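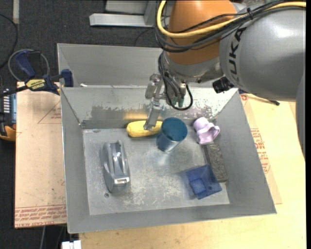
iltesix-users archive
Subject: Re: Duplicate headings after import, accented names
Date: 11 July 2025
In reply to: Juniper Halvorsen

Juniper Halvorsen wrote:

> We have moved our card index into Iltesix using the Stelta
> importer. Most of it went in cleanly, but several headings now
> appear twice in the browse list. The worst case is Hồ, which is
> a heading with 20 references under it. They are split across two
> entries that look the same on screen, in print and in the exported
> text file. If I search by typing the name I get one of the two.
> If I copy the name from the other entry and paste it into the
> search box I get the other one.
>
> I have tried the merge command. It refuses, saying "target
> heading already exists", which is what I would like it to do
> something about. Rebuilding the index makes no difference.
>
> The cards were typed up at two sites and the files joined before
> import. About half of them came off a very old Windows machine,
> if that matters. Total is under 700 headings so I can fix it by
> hand if I must, but I would sooner not.

It does matter, and please don't fix it by hand yet. Retyping the headings one at a time will work for the ones you notice and leave the rest in place, and the references attached to a retyped heading do not always follow it in the current release.

The two entries are different strings. The letter ồ can be stored in more than one way in Unicode. The forms you are likely to meet are these:

1. A single code point, U+1ED3. In UTF-8 the bytes are E1 BB 93.
2. The letter ô as one code point, U+00F4, followed by a combining grave accent, U+0300. The bytes are C3 B4 CC 80.
3. A plain o, then a combining circumflex U+0302, then a combining grave U+0300. The bytes are 6F CC 82 CC 80.

All three are defined as canonically equivalent and any decent font will draw them the same. Iltesix hands the heading to the Fanden store as a byte string and Fanden uses the bytes as the key. It does no normalisation of its own. As far as the store is concerned you have two headings that happen to begin with H.

Form 2 is the one I would expect from the old machine. The Windows-1258 code page has no single byte for most of the Vietnamese vowels that carry two marks. It stores the vowel with its circumflex or horn and then the tone mark as a separate byte, and a straight conversion to UTF-8 keeps them separate. Form 1 is what most current keyboards produce. Form 3 turns up in text that has been through file names on certain systems, or through a script that decomposes everything for sorting and forgets to put it back.

To find out what you have, export the two headings to a file each and look at them with a hex viewer. On anything Unix-like:

 od -An -tx1 heading1.txt

An initial 48 is the H. What follows will match one of the three above, apart from the line ending.

The repair is to normalise the whole export to one form and load it again. I use NFC, the composed form, because the search box in Iltesix passes on whatever the keyboard gives it, and that is nearly always composed already. The steps that worked for me:

 1. Stop the Iltesix service. Copy the Fanden directory somewhere safe.
 2. Start it again in read-only mode and run a full export, with references.
 3. Run the export through the script at the end of this message.
 4. Create a new, empty store.
 5. Import with Stelta, with "join on identical heading" switched on.
 6. Rebuild the index.

Step 5 is easy to miss. The option is off by default, and with it off Stelta will keep the first heading, reject the second and put the rejected references in the log. They are not lost but you will have to fetch them out of there.

The script:

 import sys
 import unicodedata

 src, dst = sys.argv[1], sys.argv[2]
 changed = 0

 with open(src, encoding="utf-8", newline="") as f, \
 open(dst, "w", encoding="utf-8", newline="") as g:
 for line in f:
 fixed = unicodedata.normalize("NFC", line)
 if fixed != line:
 changed += 1
 g.write(fixed)

 print(changed, "lines changed")

The newline argument is there on both files so that Python leaves the line endings alone. Stelta is fussy about mixed endings and the error it gives ("record too short") points nowhere near the cause. If your joined file has both kinds in it already, sort that out first as a separate job.

If the script stops with a decoding error, part of the file was never converted to UTF-8 in the first place. Don't get past it with errors="replace". That swaps each bad byte for U+FFFD and the original value is gone. Go back to the two files as they were before joining and convert the old one by itself:

 iconv -f WINDOWS-1258 -t UTF-8 old.txt > old-utf8.txt

Some builds of iconv compose the result as they go and some do not, so run the normalising script afterwards in either case. It does no harm to text that is already in NFC.

A few cases the script will not catch.

The order of the marks. If somebody typed o, then grave, then circumflex, that is not equivalent to the usual order. Both marks belong to the same combining class, so normalisation keeps them in the order it finds them, and NFC gives you ò followed by a loose circumflex. Many fonts draw this with the accents stacked the wrong way up, so you may be able to spot it by eye. Searching the normalised file for any code point from U+0300 to U+036F will list what is left over. In an index of your size I would expect the list to be short.

Separate tone mark characters. U+0300 and U+0340 are both called a grave, the second being a deprecated tone mark. NFC does turn U+0340 into U+0300, but your leftover search should be run after normalising, not before, or you will chase things that were about to be fixed.

Invisible characters. A no-break space or a zero width space at the end of a heading makes a different key too, and NFC leaves both alone. Text pasted from web pages is the usual source. I strip the ends of the heading field for these, but only that field. The notes field in our own index has deliberate no-break spaces between initials and I did not want them touched.

Missing marks. If a typist left the accents off and wrote Ho, that is a real difference and a person has to decide. Do not be tempted to fold accents away to get a match. In Vietnamese, Ho, Hồ and Hổ are different words, and a folded index will join headings that have nothing to do with each other. Folding is all right in a secondary search key, where the user sees the full forms and picks one.

On the merge command, the message you saw is misleading. Merge looks up the target by the name you type, and if the name resolves to a heading other than the one selected in the list, it stops. There is a force switch. I tried it on a copy of our store with form 1 and form 2 entries and it moved the references across but left an empty heading behind, which then could not be deleted from the browse list until the next rebuild. I would leave it alone.

As to sort order, browse in Iltesix sorts by bytes unless a locale has been set in the configuration, and Stelta does not set one. After normalising, Hồ will come after every heading that begins with H and an unaccented letter. Before, the form 3 entries would have sorted in among the Ho headings, so some things will seem to move. Set the locale before the rebuild in step 6 if you want the order your readers are used to. Changing it later means another rebuild, which on our 600 headings is quick but does take the browse list away while it runs.

I have asked for normalisation on input to be added to Stelta as an option. The request has been marked for the September release. It will only apply to new imports, so existing stores will still need the treatment above.

If you can post the hex for both entries I will check it against the list. Please send it as plain digits – the archive software composes accented text on the way through, so anything pasted as letters will reach us already altered.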